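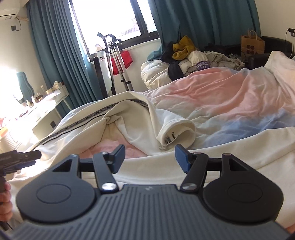 침대 위에 펼쳐 놓은 크림색 옷. 안쪽에 라벨이 보인다.

빨래 개는 로봇은 대체 언제쯤 우리 집에 오나요? 저는 이 질문을 거의 해마다 하는 것 같아요. 로봇청소기는 이제 없으면 못 살겠고, 식기세척기도 잘 쓰고 있는데, 옷 개는 일만큼은 아직도 사람 손이 제일 빠르잖아요.

접시는 떨어뜨리지만 않으면 모양이 그대로인데 옷은 집는 순간 모양이 바뀌어요. 어디가 목이고 어디가 소매인지 저도 한참 뒤집어 봐야 할 때가 있는데(특히 지퍼 달린 두꺼운 옷!) 기계라고 쉬울 리가요. 얼마 전에 Durrani라는 작은 회사의 시연 영상을 봤는데, 수건 한 장 접는 데 4분이 걸리더라고요. 그것도 반듯하게 펴 놓고 시작한 수건이요. 우리 집 수건은 그렇게 얌전하지 않은데 말이죠 ㅎㅎ

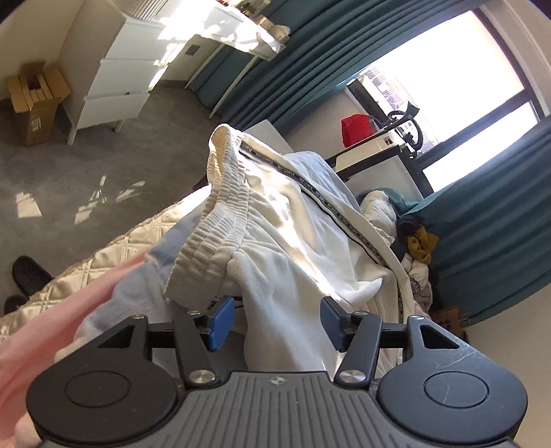 작포트(Zakport), 2020년 8월 16일

바지는 그래도 할 만할 것 같죠? 다리가 2개고, 반으로 접고, 또 접으면 끝이니까요. 그런데 이런 흰색 트레이닝 바지는 밑단에 고무줄이 들어가 있어서 개다 보면 꼭 거기서 말려 올라가요. 옆줄을 기준으로 맞추면 좀 낫고요. 저는 이걸 몇 년 동안 개면서 손으로 익혔는데, 기계한테 가르치려면 도대체 몇 번을 보여 줘야 할까요. 표하늘 님은 댓글에 200번이면 충분할 거라고 쓰셨던데, 저는 솔직히 안 믿어요. 바지 한 벌만 200번이라면 모를까, 옷장에 있는 걸 다 하려면요?

그래도 기대는 하고 있어요. 다 개 주는 것까지는 안 바라고, 옷더미에서 하나씩 집어서 뒤집힌 것만 바로 해 줘도 당장 살 것 같아요. 양말 짝까지 찾아 주면 절이라도 할게요! Starnard에서 10월에 새 모델을 공개한다고 하니 그때 또 써 볼게요. 가격이 냉장고보다 비싸면 저는 계속 제 손으로 갭니다.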